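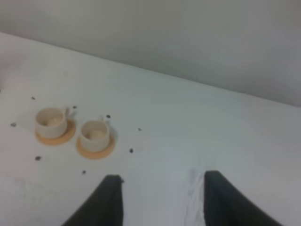
Pouring tea is the part of the Zatton kit most people can't wait to try, so thank you for reading this first! Give the table a minute of your time before you switch anything on. Stand the two cups side by side on their orange saucers, and keep the table between the gripper fingers clear.

1. Put 200 ml of tea in the teapot and set the pot on its round base.
2. Choose Lo speed and press Start. The arm takes nearly 19 seconds to reach the pot.

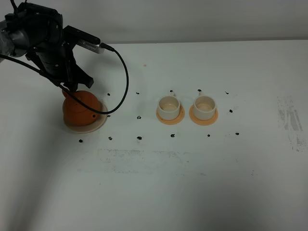
Figure 2. Gripper at the teapot, cups to the right.

Caution: Leave the cable enough slack to move freely – a tight cable can tug at the plug.

3. Keep your hands back while the arm pours.

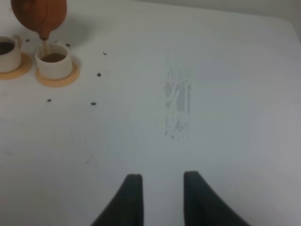
Figure 3. Pouring into a cup.

4. Wait for the arm to stop before you pick up a cup.

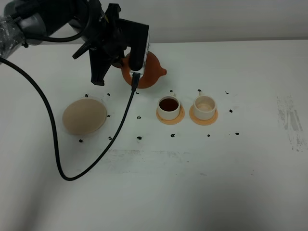 Femira Customer Care, Kistau

Note: You're welcome to pause with one cup full and the other empty. Press Start again whenever you're ready, and the program will carry on with the second cup.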